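Athletic shorts (laundering and folding)

Athletic shorts, also gym shorts or, in the Halstead catalog, "short sport trouser," are a lightweight garment worn for exercise and, far more often, for not exercising. Most have an elastic waistband, with or without a drawstring, and a contrasting stripe or trim whose purpose is to make the wearer look faster. In the household they are known mainly as a laundry item, being cheap to buy, quick to dry and reluctant to stay folded.

Construction

The usual fabric is a polyester knit, either smooth or in an open mesh. Polyester holds very little water, so the shorts come out of the spin cycle close to dry, and it holds body oils rather well, so they may also come out smelling much as they went in. The waistband is a strip of elastic sewn into a channel of the same cloth. At rest it gathers the fabric into small puckers, and these are the source of nearly every difficulty described under Folding. Team shorts are commonly red, blue or black with white trim, a combination that gives red dye somewhere obvious to go.

Washing

Care labels generally call for cold or warm water and no fabric softener, which coats the fibers and leaves them less able to move sweat along. Turning the shorts inside out exposes the side that did the work. Drawstrings should be tied before washing. An untied one will retreat into the waistband and has to be coaxed out with a safety pin, an operation most owners perform once before switching to shorts without drawstrings.

New red shorts are best washed with other dark things for the first few loads. The Prusberg rowing club is still remembered locally for its pink towels, which it kept in service for 20 years on the grounds that they were still towels.
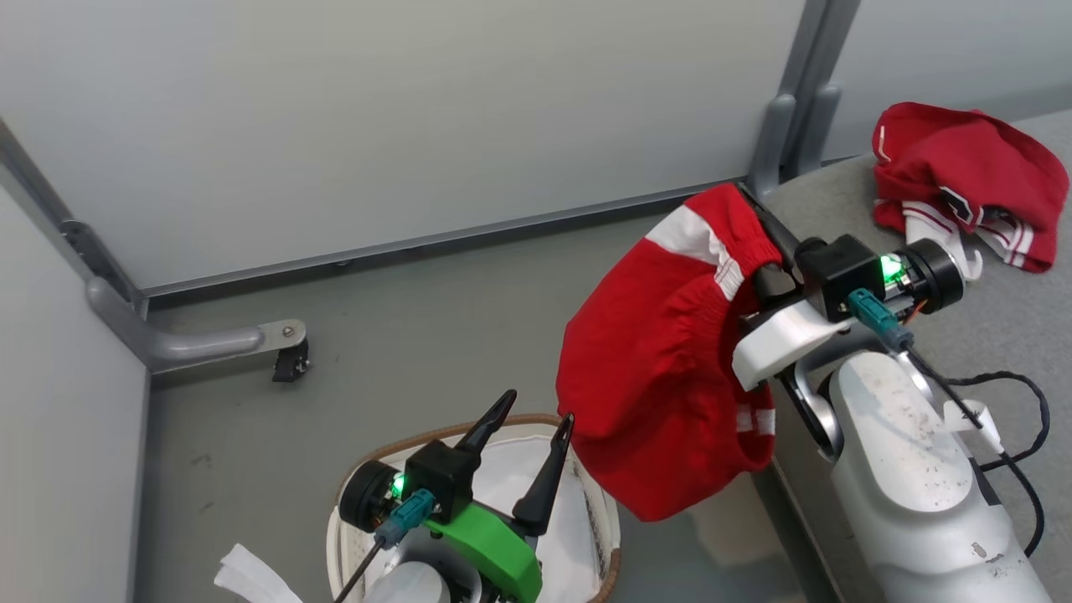
Should athletic shorts be folded while they are still warm from the dryer?
Warm is fine and slightly easier, as the cloth lies flatter, but damp shorts should be left to finish drying first or the waistband will turn musty in the drawer.

Folding

The standard method is the half fold. The shorts are held by the waistband, shaken once, laid flat and folded down the middle so that one leg covers the other. The pointed part of the seat is tucked in to make a rectangle, and the hem is brought up to the waist. The result is tidy for as long as it is watched.

The Rendau roll begins the same way, then rolls the garment tightly from hem to waistband. It suits gym bags and shallow drawers. A Paucar fold, popular with team equipment rooms, turns the waistband back over the finished packet to lock it - this works well on new elastic and less well on anything older.

A fourth method, the heap, requires no instruction and remains the most widely practiced.

Storage

Shorts may be stacked, filed upright or left in the laundry basket, from which they are then worn directly. The Halstead household guide allows 6 pairs to a drawer and devotes a full page to divider boxes. It has nothing to say about the basket.

See also: Drawstring; Sock, unmatched; Ironing (avoidance of)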